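4. Placing and leveling the desk

Applies to the Solanki desk with the Poteo leg set. Text revised 30th January. If you have the older Borko legs, the steps are the same except for step 6, where the foot screws turn the other way.

Finish Section 3 before you start. All frame bolts should be in place but only finger-tight. You will tighten them fully at the end of this section, once the desk stands level.

You will need:
the hex key from the parts bag
a spirit level, the longer the better
a tape measure
a pencil
a second person for steps 1 and 8

4.1 Choosing a spot

The desk needs a firm floor. Hardwood, tile and short carpet are all fine. On thick carpet the feet sink in over the first few days, and you will have to level the desk again. Do not stand it on a loose rug.

Leave a gap of two inches between the back of the desk and the wall so that cables can hang down without being pinched. Old houses often have corners that are not square. If you are placing the desk in one, line it up with the wall you will face when seated and ignore the other.

Keep the desk away from radiators and heating vents. Warm air blowing on one side of the top can cause it to bow, and a bowed top is not covered by the warranty.

4.2 Leveling

1. With one person at each end, lift the desk by the frame and set it down where it will stand. Do not drag it. Dragging bends the foot screws.

2. Check that all four feet touch the floor. Press down on each corner of the top. If the desk rocks, note which corner moves.

3. Measure from the floor to the underside of the frame at each leg and write the number on a piece of masking tape stuck to that leg. With the feet screwed all the way in, the reading on a flat floor is 738 mm. A lower or higher reading means that the leg is not fully seated in its bracket. Go back to Section 3.

4. Lay the spirit level along the front edge of the top. Mark the low end with tape.

5. Turn the level so that it runs from front to back, first at the left end and then at the right. Mark the low side each time.

6. At the lowest corner, have someone take the weight off the leg and turn the foot screw counterclockwise by hand. One full turn raises the corner by 2 mm. Put the weight back on and check again. Work in small steps.

CAUTION: Never raise a foot so far that you can see the red ring on the screw. If a corner is still low at that point, the floor is too uneven for the feet alone. Use a hard plastic shim under the foot. Folded paper and cardboard pack down with time.

7. Repeat for the other corners until the bubble stays centered in both directions and the desk no longer rocks.

8. Tighten the frame bolts, a little on each, going from one leg to the one diagonally opposite. The second person should hold the frame steady. Stop when the bolt is snug — more force will strip the thread in the bracket.

9. Check with the level once more. Tightening can pull the frame slightly. Correct at the feet and leave the bolts alone.

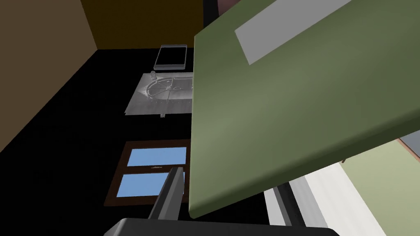
One owner wrote in to say that step 9 had to be done twice, a week apart, because the desk had started to rock again after it was loaded with books. We have heard the same from others. New frames settle under load, so check the desk again after the first week and at the start of each season after that. Owners who set theirs up in September have the most trouble when the heating comes on and wooden floors shrink.

Note: The foot screws can work loose if the desk is bumped often. A Lesik locking nut fits over each screw and is sold separately. Fit it after leveling, with the flat side up.

4.3 After a move

If you take the desk to another room, start again from step 1. Screw all the feet fully in first. Readings from the old spot are of no use, so peel off the tape.

Remove everything from the top before you lift. Stay clear of the crossbar, which is only meant to hold the cable tray and will bend if it takes the weight of the desk.

The felt pads under the feet wear out after nearly 500 short moves on a hard floor, sooner on rough tile. Order the pads by leg set. Those for the Borko legs are smaller and will fall off the Poteo feet.

Go on to Section 5, Cable tray.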